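2024-01-22
Small cell, two arms. Comparing gripper fingers on the aluminium case

Continued from the page about the cable clips. The purpose for today was to decide which fingers stay on for the April trials: the Fivix set (the short ones) or the longer set that Widley sent us before the holidays. I had promised Declercq an answer this week, so I wanted real attempts and not only my feeling.

Setup. Both arms on the front bar, same bases, same bolts. Controller is the Jivden box, with the old parameter file. I did not touch the gains. Grip force limit is set to 70 in the controller for both sides. The manual does not say which unit this is, and I have asked their support for the second time.

The object is the silver case with the handle on the lid. I chose it on purpose because it is not easy. The edges are metal with ridges, the sides are smooth, and it is wide enough that one gripper alone cannot take it by the body. So either we squeeze it from left and right with both arms, or one arm takes the handle. I tried both ways.

Squeeze from two sides, Fivix fingers: 142 attempts since the beginning of this comparison, 124 of them good. "Good" means the case is lifted, held, and put back without the lid side turning. Most of the bad ones look the same to me. The left finger touches the ridged edge first, slides on it, and then the case rotates a little before the right one has arrived. When the two contacts come at the same time there is almost no problem.

I have therefore changed the approach pose. Before, both grippers came in at the same height. Now the left one waits a bit higher and a bit more to the back, and it comes down only in the last part of the movement. I don't know yet if this is the correct direction, it was the quickest thing to change in the script. 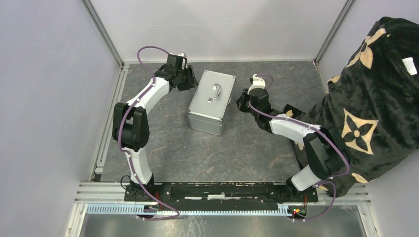
New approach pose, both grippers waiting beside the case. Flower fabric on the right.

Notes on the new pose:

The left elbow goes further out than I expected. It is not dangerous, but for a bigger case I would want to calculate it again.

The purple cable makes a wide arc over the left gripper. On the right the loop over the gripper is shorter. I would like the two sides to be more similar, because at the moment I cannot say if a difference between left and right comes from the fingers or from the cable pulling. To do: measure the free length on both sides and write it here.

On the right side the cable also hangs lower than the mounting rail near the base. One more clip, please, whoever is next at the cell.

Handle grasp, Fivix fingers: only 5 attempts, I stopped after that. The handle is curved and the fingers find it, but the case then swings under the gripper, and I did not like the noise from the wrist. The handle is also not in the middle of the lid, it sits a little to the back, so the case will always hang with an angle. For this grasp the longer fingers are perhaps better. I don't want to write more about it before I have tried.

Widley fingers: not mounted yet. The screws in the bag are too long for our adapter plate. I have looked in the drawer and we have the right diameter but not the right length. Ordered.

Camera: the fixed camera stays where it is for the whole comparison. Please do not adjust it, even if the view seems not perfect. The floor panel with the marble pattern was giving false corners to the case detection last week. With the new threshold it was fine today, but I have not tested with the room lights off.

Open questions
- Unit of the force limit (waiting for Jivden).
- Is the rotation of the case also there if the right arm starts first? Swap the order in the script and run the same number again.
- Do we count an attempt as good if the case is put back but moved sideways? I have counted it as good until now. Declercq may see this differently, so I keep the log files with the final position.

Next: clip, free cable length, then swapped order with the Fivix fingers. Script is saved in the shared folder under the new pose name, old version is kept beside it.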